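Fitting out the storage recesses at Noltberg

Ximena Jara has been responsible for the joinery and loose storage on the Noltberg office fit-out since November. The work covers 94 desk recesses, each with a wooden interior, hinged fronts and no floor panel, so that the carpet tile carries through from the room. Stock is kept in boxes and logged by the label on each one.

Jara said the recess had been drawn with a base and was altered before the order was placed. "A base adds weight, and it leaves a joint at the front that collects grit," she said. "With the tile running in, you clean the recess in the same pass as the room."

The back wall stops short of the top and forms a ledge, where the boxes go. "The ledge is for what people reach for once a week," she said. "It sets the box depth. If the box is too deep, its front comes forward and sits over the edge."
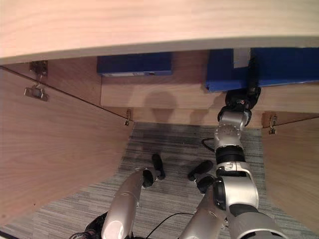
Panagiotis Matić thought the ledge should have been deeper from the start, and said that a box which overhangs will be knocked sooner or later by a hand going in for something else. Jara accepted the point but would not change the drawing. A deeper ledge, she said, takes room from the space below it.

The hinges are metal and fixed high on the side panels. Her team checks the screws after 400 openings on a test unit kept at the Fidinport workshop. Two of the 3 hinge types tried there were rejected for play in the plate.
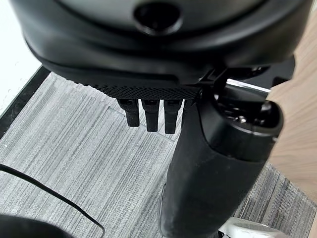 Noltberg fit-out, storage stage.

Asked about the supplier, Jara said the panels came from Berge and that grain matching had been left out of the specification. "You'd pay for it and then shut a door on it," she said. Edges were a different matter, and she sent back 2 panels for chipping.
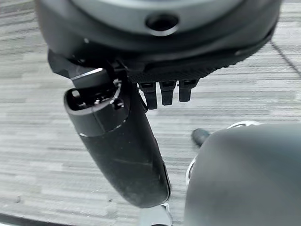

Handling is where most of the marks come from, in her account. Panels arrive clean and are scuffed between the lift and the desk. Black parts are no better at hiding it: faint scratches and light specks show along a matt black cylinder as readily as a pencil line does on pale veneer. She now has everything wiped down before it is inspected.

Labels were the last item. Jara uses the Cleline list, with one line per box, and wants each label on a side that can be read without lifting the box down. "If you have to turn it round, the list is wasted," she said. 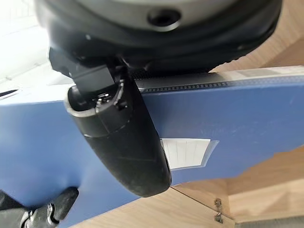 Blue box with a small white label on its side.

The remaining recesses will be filled once the list has been checked against the stock at Fidinport.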